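## 5. What went wrong with the net

I should say up front that this is the section Lejla wanted me to cut down to a paragraph, and I talked her out of it, so any rambling is mine. 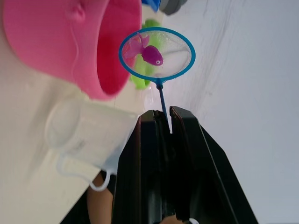 **Figure 4.** Wrist camera view during the toy fish task. The net is held by its handle, with the fish in the hoop.

### 5.1 The slip

We ran 300 episodes of the fish task on the Mustida arm, and for a long stretch I was pretty pleased with us. The arm picks up a little net by the handle, scoops a toy fish, and carries it over to a drop spot. Easy to explain to visitors, fun to watch, and (we thought) about as harmless as robot work gets.

Then on a Thursday in February the handle rolled in the fingers. It didn't fall out! That would have been easy, because our drop check would have caught it and stopped the run. What happened was sneakier. The handle is thin and round, the fingertips are flat, and once the weight at the hoop end was a little off center the whole net turned around its own long axis. The gripper still read "closed on object." The arm went right on to the drop spot, tipped a net that was now facing the wrong way, and pressed the rim into the table. It kept pressing, too. The force limit on that move was set to 40 newtons, left over from an older job with heavier parts, and the net bent well before we got anywhere near it. Agnese Kazlauskienė hit the stop button from across the bench.

No one was hurt and the net sprang back, mostly. But her hand had been inside the work area maybe a minute earlier, resetting toys, and that bothered all of us a lot more than the net did.

### 5.2 How often it had been happening

So I went back through the wrist video. All of it, 300 episodes, over most of a week and a truly bad amount of coffee. I marked an episode as a "roll" if the hoop turned far enough between lift and drop that I could see it without pausing. I found 20. Our own log had flagged zero of those.

I want to be careful here. I was the only person doing the marking, and I knew what I was looking for, which is a lousy way to judge anything. Lejla Radulović rechecked a batch and we disagreed on a few borderline ones where the mesh is nearly edge-on to the camera and you just can't tell. We kept my labels, and the disputed episodes are listed in the appendix so you can throw them out if you like.

The rolls weren't spread evenly. Most came when the fish had settled up against one side of the hoop instead of in the middle. They also came more often with clutter close by, and my best guess is that the hoop brushed something on the way up and got a nudge. I can't prove that part. The wrist camera sees the net nicely, but the fingers hide a good chunk of what's next to them.

### 5.3 Why our checks missed it

We had two checks. One watched finger width, the other watched motor current. A rod that spins in place changes neither one, and I'm a little embarrassed at how long that took to sink in. The grip policy came from the Avotiņš block-stacking setup, where things have corners and a bad grasp shows up as a change in width. We carried it over without asking what a round handle would do.

The most annoying part is that the wrist camera had the answer all along. A hoop seen at an angle makes an oval, and when the net rolls, the oval changes shape. You don't need a fancy model for that.

### 5.4 What we changed

First, the force limit for this task now gets set in the task file, and the controller won't start if it's missing. Second, we fit an ellipse to the rim at lift and again just before the drop, and the arm pauses if the two don't match. Third, resets now happen with the arm locked out, every time, even for "just one toy." Agnese wrote that rule and she enforces it.

We also tried rubber sleeves on the handle, from Stokamis. They helped for a while and then began to creep down the rod, so we dropped them.

I haven't rerun the full set with the new check in place, so please don't read this as a fix with numbers behind it. The ellipse fit still gets confused when something the same color as the rim sits right behind it, and we're working on that now.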